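My textiles project is on how big prints survive being cut up and sewn into clothes. Corina Haslinger, my partner for this one, wanted to do curtains, but we settled on clothes because neither of us could face hauling drapes onto the bus from Okbridge.

We did all our looking on a bed with a cream cover, mostly because the dining table at my place is too narrow to get anything flat. I started with just the pattern — coral background, dark navy flowers, leaves and stems running between them.

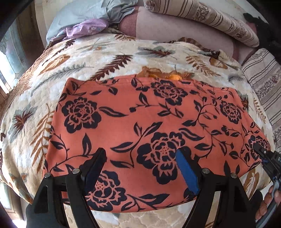 I'd planned to trace one flower and find where it came back, so I could work out the repeat. That took 2 evenings and a whole lot of baking paper! My first go came out at 36 cm and Corina's at 37 cm, and we argued over that centimetre far longer than it deserved. Mr. Tanner (Kilian Tanner, our teacher) told us fabric shifts when you smooth it and to write down both, so we did.

The neckline was my favourite bit to draw. It's a big V-shaped collar panel with lacy leaf shapes in tan and peach, and the calm golden-orange piece inside gives your eyes a break from all that navy. I coloured it in 3 times and never got the orange right.
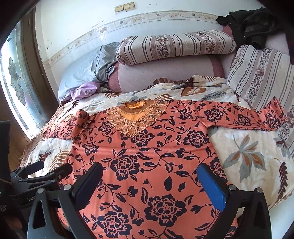
Matelville, October

Second round of notes. Corina reckons the flowers on the body look best when they're left whole, and I agree, though I like the smaller, busier print out on one sleeve too. We still have to write up the colour page and glue the tracings into the Thaler sketchbook, which is already too fat to close.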